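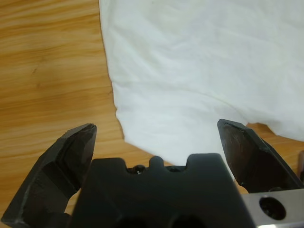
My mother-in-law, Catalina Fuentealba, folded everything on the kitchen table, and for years I thought it was only because her bedroom was tiny. Now I do it too. A bed is soft and swallows your corners (mine does, anyway), while a wooden table pushes back a little and lets you smooth things out with the flat of your hand.

I got thinking about this in June, when I finally emptied the linen drawer and found seventeen cloths in there, every one of them white and hardly any two folded alike. So they all came out, one after another, and I started over.

I begin by just letting the cloth fall however it wants. Then I go looking for a corner, which takes longer than you'd think with plain white fabric, as there's no pattern to tell you which way is up.

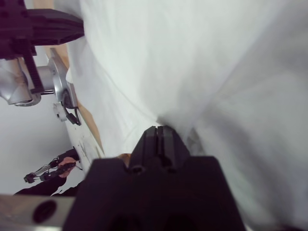 Once I have my corner I give the whole thing a gentle shake and lay it down again, and I don't fuss over the small wrinkles yet. My friend Inna Stetsiuk irons first and folds after, and her cupboard is a lovely sight, but I don't have that kind of patience before supper!
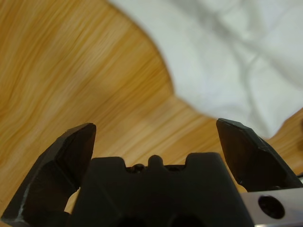 White cloth on the wood, still all creases.

After that it's mostly smoothing, from the middle outward, until one edge runs straight. Everything goes easier once you have a single good edge to follow. Catalina used to turn the top over first and press it down with her forearm, humming the whole time, and I've caught myself humming too.
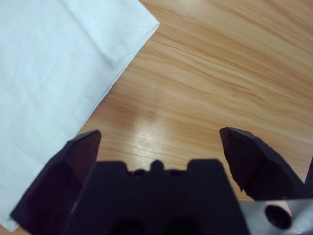 A fold at the top, and one long straight edge.

The drawer closes again now, and I've kept two of the older cloths out for drying glasses. Next I want to tackle the napkins, which are a whole other story and may have to wait until Tadeo is done with his puzzle on the dining table.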